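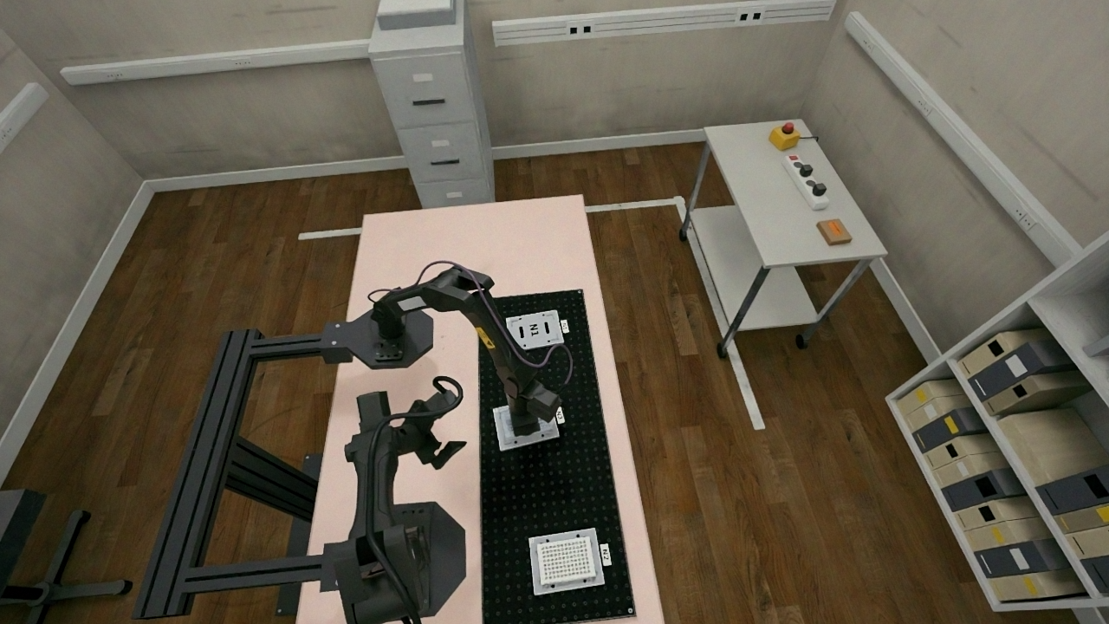
**Visit report: Suvitz automation lab, Udport**
June 21, 2025

The open day ran from mid-morning and was split into a floor tour, a simulation session and a question period. I went to see how a small lab writes and keeps its cell rules, as our own are overdue for review. Drahomíra Dvořáček led the technical part. She looks after operating practice for the two-arm bench cells.

**Simulation before hardware**

Suvitz models every bench layout before a program is released to the real arms. The rendered cell goes beyond the robots and the work surface. It carries the cart with the emergency stop, the control box, the floor tape, the shelving and the filing cabinet. Dvořáček's view is that a layout check is worth little if it leaves out the things people walk past or reach for.

The rule is written in one line: no motion file goes to hardware until it has run clean in the model 40 times. A clean run has no contact outside the listed contact pairs, no joint within its soft limit margin and no unplanned stop. If the motion file changes, the count goes back to zero. If only a comment or a label changes, it stays.

Contact pairs are listed by hand. A gripper touching a fixture plate can be a listed pair. One arm touching the other never is. I asked about cables, and the answer was less tidy. They are drawn in the model, but their movement is only approximate, so cable clearance gets a slow run on the real cell with a person watching. The check sheet has a separate signature for it.

**Fixtures and labels**

Each fixture position on a breadboard gets its own tag, placed beside the fixture and not on it, so the tag stays behind when a plate is swapped. The operator reads the tag against the job sheet before loading. Well plates sit on a base plate and are treated as fixtures for this purpose.

Positions are checked again after any fixture is unbolted. Suvitz used to do this weekly, whether or not anything had moved, and dropped the practice in December. Dvořáček said the weekly check had turned into a signature exercise. I am not fully convinced. A bumped fixture does not announce itself, and the new rule depends on someone owning up.

**Emergency stop and access**

- The stop button must be within reach of the operator's normal standing position.
- Nothing may be stored in front of it or hung from it.
- A cart carrying a stop button is parked before power-up and does not move until power-down.
- The stop is tested at the start of each shift and the result logged.
- Chairs are pushed clear of the arm's reach before the drives are enabled.

The cart rule drew the most questions. A visitor from Hájek pointed out that a stop on casters can end up in the wrong place. Dvořáček agreed and said a fixed mount would be better practice. The present arrangement is allowed under a written exception, which has an end date. I thought that was a sound way to handle it — most exceptions I have seen have no end date at all.

Floor tape marks walkways only. It is not counted as a safeguard in the risk assessment, and the operator training says so in plain words.

**Records**

The cell rules fill seven pages, down from nearly 13. Anything that repeated the arm supplier's manual was taken out and replaced with a page reference. Changes are kept in Flemumura, their document system, and a printed copy is replaced on the day a change is approved. Two people sign each change, and one of them must run the cell as part of their regular work.

Incident notes go in the same system. I was shown the template but no completed notes, so I can't comment on how well it is used.

**To follow up at our end**

1. Add furniture and carts to our own cell models.
2. Write out the allowed contact pairs for each job.
3. Put end dates on all open exceptions.
4. Ask Suvitz for the blank cable check sheet. Dvořáček offered to send it.
5. Decide whether to keep our weekly fixture check. My vote is to keep it until we have a year of results to look at.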